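Pornel two-finger gripper, wrist cam bundle
Trial page for the Skernasen sim bench

Sold as a set. Gripper, wrist camera mount, controller profile. Fits the Jitaru arm without an adapter, older arms need the ring (ask). Sim model is included in the download and matches the shipping version as of March. If you only want to try the model first, fine, most people do.

Tested on the board game bench, small pieces, one arm, three views.

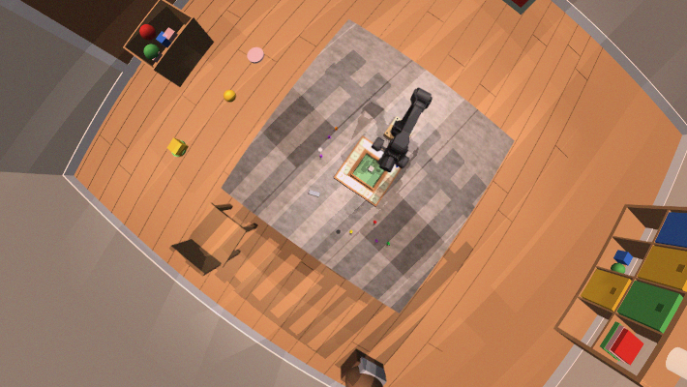 Bench notes by Luminița Ene | Numbers checked by Domnica Chiriac | Updated March

Short version. Good on pawns, good on cubes, so-so on anything flat. The fingers are wide for this size of part and you notice it when two pieces stand close together. Closing speed is set low out of the box. Leave it there untill you trust your grasp poses.

What's in the bundle

Gripper, parallel, two fingers, matte black
Wrist camera mount, wide lens profile
Controller profile, two modes (Hold and Retard)
Sim model and the bench scene
Spare finger pads

Retard mode is the slow close. Name comes from the old firmware and it stuck. It ramps the fingers down over the last 8 mm so a light piece doesn't get shoved away. Costs you time per pick. On pawns we left it on for everything, on the die we ran both ways.

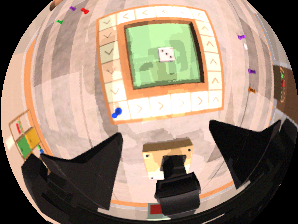 The wide lens was the part we argued over. You get the whole board plus loose pieces either side, and the fingers stay in view, so no guessing where the tips are. Price is bent edges. Straight lines bow and anything far out gets squashed. Controller profile has a correction table, load it before you calibrate and not after, we lost a morning to that. The narrow lens is sharper on pips but you're moving the wrist all the time to find the next piece. For sorting or game setups go wide. For reading small marks go narrow, or run a fixed camera as well.

Die picks, wide lens, 200 tries per mode. Hold dropped 12. Retard dropped 8. Not a huge gap. On pawns lying down it was bigger and Domnica wants to rerun those before we print anything.

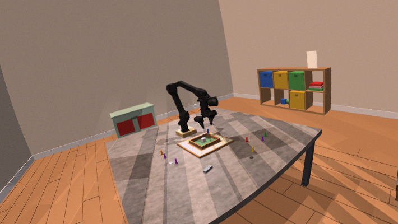

Reach and clearance next, we get asked this more than anything. The set adds length at the wrist, so a bench that was comfortable with a stock gripper may feel tight close to the base. Check your near picks first. A piece like the blue pawn, right in front of the base and close to the fingers, is a worse pick than the ones out to the sides, the arm has to fold back on itself. Tray walls matter too. Come straight down or the finger housing touches. Our planner settings are in the download, file is called near_side, use it as a starting point and change the approach height to suit.

Compared with the stock gripper

Opening: wider on the Pornel
Flat discs: stock wins, thinner tips
Pawns: Pornel, easily
Cable routing: same
Setup: stock is quicker, no lens table to load

Known issues

Sim finger friction is a bit high. Lower it if your sim results look better then the real ones.
Mode switch during a move is ignored, no warning. Fix is on the list.
Shadows from the arm can throw off color matching on the overhead view. Fixed exposure helps.

Ordering

Ships in 48 hours if the mount is in stock. Finger pads also sold seperately. Trial license for the sim model doesn't need a card, just an email. Returns okay if the pads are unused.

Questions on the bench scene go to Luminița, questions on the controller go to the support desk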